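Week 2 handout: Work after automation (rev. 6/12/21)

Case: Gatell, a laundry contractor with 34 folders on payroll. Management promised the robots would take the dull part. So far the dull part is teaching them.

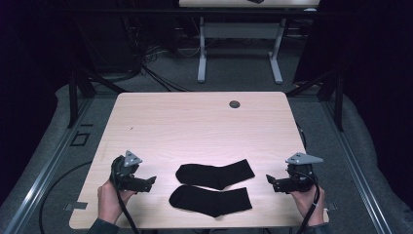
Fig. 1. Two socks, two hand-held grippers, one operator.

Note the shift in job title, from "folder" to "demonstrator." Pay did not shift. The target is 200 folds a shift – speed no longer earns a bonus.

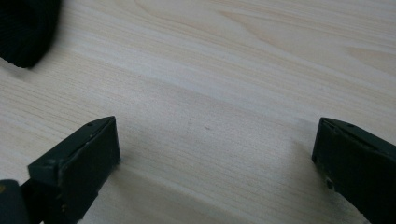 Idahosa wrote in the margin of last term's copy that demonstrators at least get to sit down, and that we should ask the folders before feeling sorry for them.

Read the Stidis report for August.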